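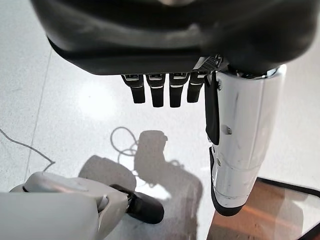
Composite fan duct clears second round of icing tests

Category: Aerospace / Propulsion

April 26, 2023

14 shares | 2 comments

Tranby has finished a second round of icing tests on a composite fan duct intended for small regional aircraft, the company said. The duct replaces an aluminum part and has heating elements laid into the inlet lip, so no hot air needs to be drawn from the engine to keep the lip clear.

The tests were run in a refrigerated tunnel operated by Wumcombe. Engineers sprayed supercooled water at the inlet during simulated climb, hold and descent, then recorded how much ice built up before each heating cycle. According to Covadonga Tejada, who leads the duct program, the lip stayed within its ice limit in all 247 cycles.

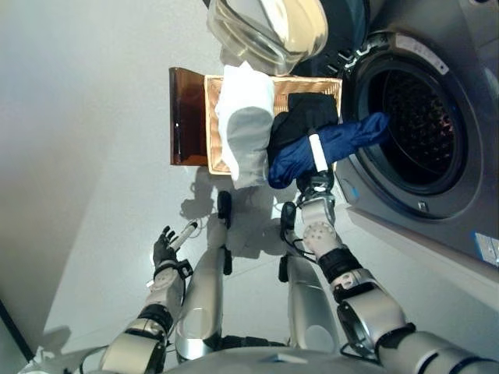 Power demand was the main concern after the first round. The heaters now switch on in sequence, one sector at a time, which cuts peak electrical load by up to 25 percent compared with heating the full ring. The control software was rewritten for this purpose – the heater layout itself did not change.

Two items remain open. The bond between the heater layer and the outer skin has to be checked after long exposure to heat and moisture, and the duct has not yet been tested for bird strike. Uliana Vasylenko, a structures engineer at Skestex, which supplies the resin, said sample panels are already in the aging chamber and will be cut up for inspection in June.

Tranby has not named an aircraft customer. A ground run with the duct fitted to a complete engine is planned once the bond results are in, and the company expects to use the same inlet lip with only minor changes to the mounting flange.
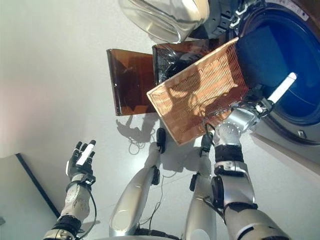
Filed under: Ice protection, Composites, Regional aircraft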